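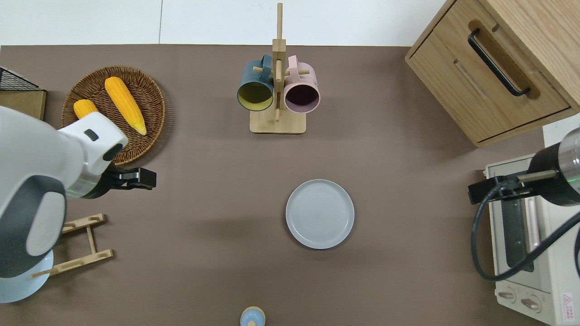 Will A0 posters fit in portrait and landscape?
Portrait on every panel. Landscape only on the wide panel, so order the Wide set if your students haven't been told which way round to design. They never have been.

Vinent Poster Board Set, double-sided
For research days, postgraduate conferences, final-year project shows, open days
£649 per set, ex VAT
In stock, leaves us next working day if ordered before 2 pm

Free-standing poster boards for universities and colleges. Each set is 2 panels, double-sided, so four posters up at once. Feet, poles, linking clips and carry bag all in the price. No tools. One person can put a set up, two is quicker.

We started making these after years of hiring boards out to departments and getting them back with bent feet. The old hire boards had a flat T foot that stuck out into the aisle and people kicked it. The Vinent foot is a low disc, heavier, sits under the panel. Much better in a crowded foyer at coffee time.

What's in the set
Panels, 2, grey loop fabric both sides
Poles, 4
Disc feet, 4
Linking clips, pack of 6
Hook tabs, bag of 50
Number cards 1 to 40, for judging
Carry bag with shoulder strap

Fabric
Grey as standard. Navy or burgundy to order, allow three weeks, longer in June when everybody's doing their end of year shows. Takes hook tabs only. Please don't use drawing pins – there's a hard core behind the fabric and the pins bend, then somebody treads on one. Tape won't stick to it either.

Fabric posters hang fine. Use six tabs along the top, not four. Laminated posters are heavier than people expect and will want tabs down the sides as well.

Sizes
Standard panel takes one A0 portrait per side, or two A1 landscape one above the other.
Wide panel takes one A0 landscape per side.
Same poles and feet for both so you can mix them in a row.
Full set in bag weighs 52 kg, hence the wheels. The bag does have a shoulder strap but it's realy for steadying it on stairs. Use the lift.

Linking
Clips go on the pole top and bottom. Straight row, zigzag or a star of four. Zigzag is steadiest and gives presenters a bit of a corner to stand in, which the quieter first-years seem to like. Straight rows look smarter in photos but leave a proper gap between rows or the judges can't get past with their clipboards.

Not for outdoor use. Not for marquees with the sides open either, we've had that phone call.

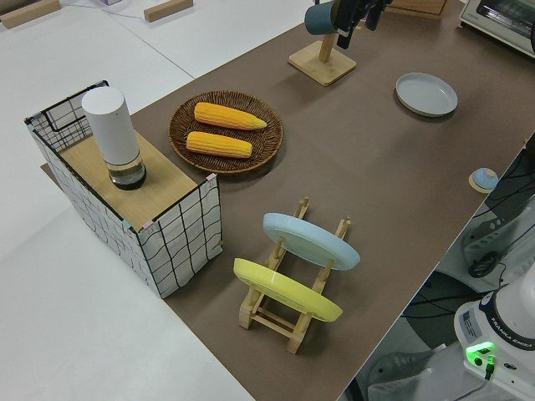
Back to linking for a second, the older round clips from the Prakis boards do not fit Vinent poles. Poles are a different diameter. If you've got a cupboard full of Prakis panels there is an adapter collar, £4 each, you need one per join top and bottom. Email us a photo of your clip first and we'll tell you if it's the right sort. Saves posting things back and forth.

How many sets do I need?
Divide your posters by four and round up. Then add one set for the welcome board, the programme and the late entry from the student who missed the deadline. If you're running two sessions (morning and afternoon, swap over at lunch) you can halve it, but do allow a full half hour for the swap.

Spare parts
Disc foot, £28
Pole, £22
Linking clips, pack of 6, £9
Hook tabs, bag of 50, £6.50
Number cards, £5
Replacement bag, £65
Spares are always held, even for sets bought when we were still on the old bag.

Hire
Yes, still do hire. Price is per event, not per day, so boards can arrive the afternoon before and go the morning after. Setting up and taking down is extra. Ring for a quote, it depends on stairs and parking more than anything else. Hire stock is grey only. If you buy within the same academic year we knock the hire charge off your first set.

Delivery
Free to mainland UK campuses on two sets or more. One set, £18. Please give us a building name and a person, not just the university postcode. Main post rooms will often refuse anything this size and it goes back to the depot. Porters' lodge is fine if you have warned them. Term-time mornings are best, loading bays are usually free before 9 am.

Highlands and islands, Northern Ireland, ask first.

Ordering
Purchase orders welcome, 30 days. Put the PO number in the email subject as well as on the form or it gets lost in the pile. Student societies without a PO can pay by card. We do need the order in the society's name and not an individual's if you want the education guarantee, so check that before you pay.

Guarantee
Five years on poles and feet, 2 on fabric. Marker pen isn't covered. Biro comes out with a damp cloth if you're quick, marker doesn't. Replacement fabric faces can be fitted by us, we collect the panel and have it back to you in ten days, a bit longer over the summer.

Storage
Flat, or upright in the bag. Don't lean bare panels against a radiator over the holidays, the core warps and then the clips wont line up.

Other things people buy with this
Economou lectern, folding, with reading light
Plesness badge holders, landscape, box of 100
A-frame sign for the front door
Table-top poster easel, A3, for tabletop demos

Questions
Manolis Balaskas looks after university and college orders. Phone or email, he's quicker on email. Tell him the date, the room, how many posters and what size. A floor plan helps if you've got one, even a rough sketch with the pillars marked.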